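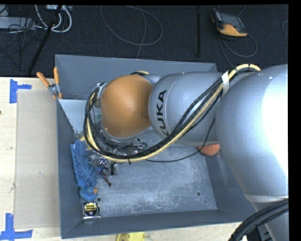 Kerby asked, on reading the last report, whether the delay to the soil survey would push the drainage work beyond October. It will not. The survey of the lower field closed with 30 trial pits logged, and the results have gone to Hamex for the pipe schedule.

Progress to June 29, 2026

Trenching: 2,895 metres of lateral drain laid at Dagdag, all on the northern side. Falls were checked by level at each junction. 3 runs were below the design gradient and have been relaid.

Outfalls: 7 headwalls cast. The ditch at the eastern boundary still needs clearing before the last pipe can be connected.

Materials: Zovley has changed the grade of gravel it supplies. The new grade is finer than specified, and we have asked for a sieve analysis before accepting further loads.

Spend is within the approved budget - the relaying was charged to contingency. No change to the grant profile is requested.

Next period: clear the eastern ditch, start the southern laterals, reinstate topsoil on the finished runs.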